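Measuring reverb in the back room, part two
Posted 2020-03-30

The first set of measurements was taken in November and most of it had to be thrown away. I had left the window ajar and the low end was full of traffic. What follows is the second set, done properly over two evenings.

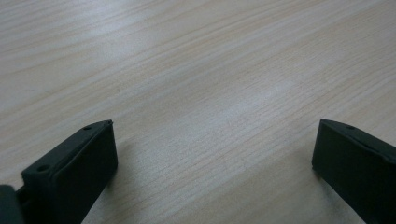

The room

The back room is a plain rectangle with a plaster ceiling, carpet over boards and one window on the short wall. Three walls are brick and plaster. The fourth is a stud partition that the previous owner put in, and it rings if you knock on it between the studs. I use the room for work calls and for recording spoken word, so I care mostly about the range from 125 Hz to 4 kHz. Nothing here is meant to apply to a drum kit.

There are two complaints. Speech recorded more than an arm's length from the microphone sounds boxy, and there is a flutter echo between the long walls that you can hear by clapping once in the doorway. Kamran Salehi heard it over the phone before I had noticed it myself.

Method

I used a swept sine played through one loudspeaker in the corner, recorded with a small omni microphone on a stand at ear height. The sweep is then deconvolved to give an impulse response, and the decay time is read off the backward-integrated curve. I wrote my own script for this and called it Winomden. It is not pretty, but it gives the same answers as the spreadsheet I used before, to two decimal places.

I took 7 microphone positions, none closer than half a metre to a wall. At each position the sweep was played three times and the responses averaged. Doors shut, window shut, fridge off at the wall in the next room. I remembered to turn the fridge back on the second evening. On the first I did not, and lost a tub of ice cream.

One note on T20 against T30. The room is too noisy at night to get a clean 60 dB decay, so the figures are T20, extrapolated. At 125 Hz the curve has a visible bend in it and I would not trust that value much.

Results, untreated

125 Hz: 0.71 s
250 Hz: 0.64 s
500 Hz: 0.58 s
1 kHz: 0.52 s
2 kHz: 0.46 s
4 kHz: 0.41 s

The carpet is doing its usual job at the top and nothing at the bottom. The spread between positions was small above 500 Hz and large below it, as you would expect in a room this size, where the low bands are governed by a handful of modes.

Results, with panels

I built four absorbers from mineral wool slab in softwood frames, covered in plain cotton. Two hang on the long wall opposite the partition, one is behind the chair and one straddles a corner with an air gap.

125 Hz: 0.66 s
250 Hz: 0.49 s
500 Hz: 0.37 s
1 kHz: 0.33 s
2 kHz: 0.31 s
4 kHz: 0.30 s

The flutter has gone at the chair and is still faintly there by the door. The boxiness is reduced. Kianoush Najafi listened to a before and after pair without being told which was which and picked the treated one, although he described the difference as "less bathroom", so I am not sure how much weight to give it.

Still to do

The partition is the obvious next job. I suspect it is absorbing a little at its own resonance and reflecting everywhere else. I may fix a batten across the middle and measure again before spending money on more wool.

I also want to repeat the 125 Hz band with the loudspeaker in the opposite corner - if the bend in the curve moves, it is a mode and not the noise floor. The raw sweeps are on the old drive. If you want a copy, write to me and say which positions.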